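Curska Simulation Cell: Progress Report to the Lalter Fund
Reporting period ending May

Summary

Work in this period covered the setup and upkeep of the single-arm simulation cell. The reset fault reported last time has been traced and corrected. Scene setup is now done from one configuration file. Contact behavior on curved surfaces is still outside the agreed tolerance and carries over into the next period. Spending is within plan.

1. Cell configuration

The cell models one Franka Emika arm on a fixed base with a gripper at the wrist. Until this period the base position was entered separately in the planner and in the renderer. The two values had drifted apart by 2 mm, enough to spoil approach moves near a surface while leaving free moves unaffected. Both programs now read the base position from the same file, and the cell will not start if the file is missing or fails its check.

The home pose was also revised. The old pose placed the elbow joint close to its limit, and the planner sometimes had to unwind the arm before the first move. The new pose keeps every joint clear of its limits.

2. Reset fault

The fault appeared as a sudden jump of loose objects on the first physics step after a reset. It was most frequent in the bathroom layout. The cause was the order of operations: objects were placed before the arm returned to home, so the gripper could be inside an object's collision shape when physics resumed. The solver then pushed the two apart.

The reset routine now moves the arm first, places the objects, and holds the arm still while they settle. A run of 3000 resets produced no jumps. The same run under the old routine produced 54. The check is now part of the nightly test set on the Kapoor server.

3. Layouts in use

The Gretutside layout group puts the arm beside household fixtures in place of a flat bench. In the bathroom layout the work surface is the closed lid of a toilet, with a tray lying across its left part and the arm reaching over from the right. Lid and tray differ in height and shape, so a planner tuned for a flat bench needs separate clearance settings. These are now stored with the layout and loaded at startup.
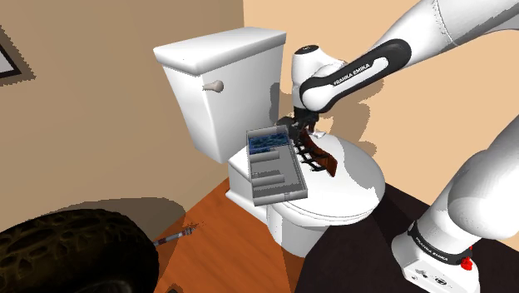 4. Contact and collision shapes

The original collision shape for the toilet lid was a simple box. Objects placed near the rounded edge were held up by a surface that was not drawn. The box has been replaced by a set of smaller convex pieces that follow the outline.

The new shape raised the load time of the layout to 470 ms, which is acceptable. Slow sliding on the curved part of the lid remains. Raising the friction value reduces it but makes objects stick to the gripper fingers on release. A separate friction value for each contact pair is being tested.

5. Rendering

Shadow edges are still jagged at the current shadow map setting. This has no effect on physics or planning. A finer setting was tried and slowed the nightly run too much to keep. It will be available as an option for final output only.

6. Routine upkeep

The joint limit table is compared with the arm model after every software update. Gripper open and close positions are checked at the start of each week. Log files are cleared after the nightly run has passed; logs from failed runs are kept until the fault is closed.

7. Next period

Contact-pair friction will be completed first, followed by a repeat of the full reset run on all layouts. The wrist collision shape is due for the same treatment as the lid. No change to the budget or the end date is requested.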